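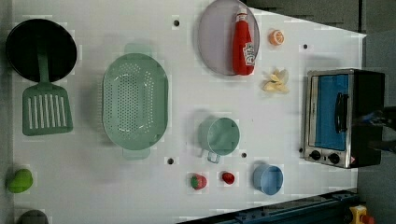
Play food and kitchen items set out on the arm table, Prillport.

Equipment planning: progress report for the second period
Saturday, December 14, 2019

You asked for a firm recommendation on the second arm by the end of the year. We can give you one, but it is not the one in the original bid. We do not think the money should be released yet, and the rest of this report sets out why.

Where the budget stands

The bid set aside money under four headings: the second arm, grippers and spares, table fittings, and props. Props have cost next to nothing and will go on costing next to nothing. Table fittings are finished and paid for. Grippers and spares are running ahead of plan, which we warned of in September, and the second arm has not been touched.

The overspend on spares is mostly finger pads and cables. Bartoš quoted for pads in packs and told us a pack would see us through the year. We are on our third. Their answer is that we are using the gripper harder than a normal customer would, which may be true, but it was described to us as suitable for all-day use and we described our use to them in writing before we ordered. We have asked for the next pack at cost and are waiting to hear.

The quotes

We have two quotes for the second arm, one from Bartoš and one from Tammont. The Tammont price is lower on the first page and higher by the last, once the controller licence, the mounting plate and the yearly service visit go in. Neither supplier would put a figure on repair time. Both used the word "typically", and we have learned to be wary of it.

Tammont also offered a bundle with their own planning software, Pliltska. We had it on trial for three weeks. It draws a very good chart of how busy the equipment could be. It has no way of entering how busy the equipment is, so the chart never got any worse however many hours we lost. We will not be buying it and would advise the other sites against it.

What the present arm is used for
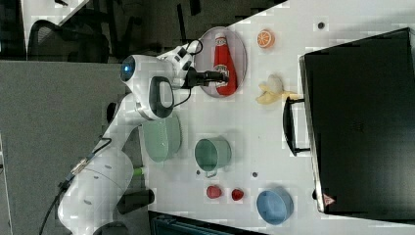 The case for a second arm rested on the claim that one arm cannot get through the kitchen tasks in the hours we have. We are no longer sure of this. When we went back through the log sheets, the arm was standing idle for a large part of each session while the table was reset, the task list was argued over, or someone went looking for a missing piece. A job such as gripping the ketchup bottle near its cap while it lies across the plate is short work, and laying everything out again afterwards takes longer than the job itself. A second arm would wait for the same people to do the same resetting. We would then have two machines standing idle, and a service contract for each.

We can see an argument for the second arm as cover, for when the first one is away being mended. It is a fair argument, but it is a different one from the one in the bid, and a loan agreement might meet it for much less. Bartoš say they run such a scheme. They have not yet sent the terms, despite being asked twice.

Props and storage

You queried whether toy food is a sound basis for a programme that talks about real kitchens. We share some of that doubt. A toy strawberry keeps its shape and does not leave juice on the finger pads, and results from it should be read with that in mind. Replacing the whole set with real items would bring cleaning and waste costs that were never in the bid. We propose keeping the toys for now and spending 300 pounds on a small batch of real packaging, bottles and tubs mostly, to see how far the results carry over.

Space is the other matter. The table is already well filled during a kitchen session, and the floor plan sent with the bid shows the second arm standing where people need to walk. Whoever drew it had not allowed for chairs.

What we ask of you

Hold the money for the second arm until the end of the next period. Allow us to move part of it across to spares, where it is needed now. Agree to the packaging trial.

In return we will keep a proper record of idle time, session by session, and send it with the next report. If it shows the arm itself is what holds us up, we will say so and come back with a fresh quote. The present ones lapse before then. Tammont have hinted that their price will rise, as they did last time, when it stayed where it was.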